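I have been sorting the building blocks since Sunday, and I am close to the end of it.

They came from Darlene Hiebert, whose kids are in high school now. She gave me two big tubs and said to keep whatever I wanted. Everything was mixed together: bricks, wheels, beads, parts of a marble run, up to 30 pencil stubs. The tubs themselves had cracked lids, so those went out with the recycling.

I started on the living room rug, which was a mistake. Small pieces disappear in it. After the first evening I moved to a table and got through more in an hour than I had all afternoon.

For containers I use paper grocery bags. I roll the top down a few turns until the sides are low and the bag stays open like a bowl. It costs nothing, and I can write on the outside with a marker. Juraj wants me to buy the stacking drawers from Pulby, but I'd like to know how much we are keeping first.

I sort by color only for the big blocks. Small stuff goes by type. Anything chewed goes in the trash, and there was more of that than I expected.
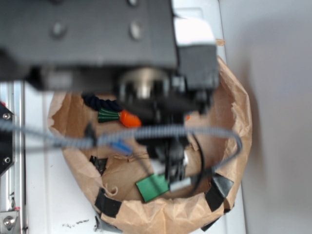
**Filed under: Toys, Sorting**

The green block can stay in the paper bag for now. Pale gray pieces are harder, as I keep finding them under other things. I still have the wheels to do, and 10 or so axles that don't seem to fit any of them. Silvia thinks they belong to a different set. If they do, she can have them.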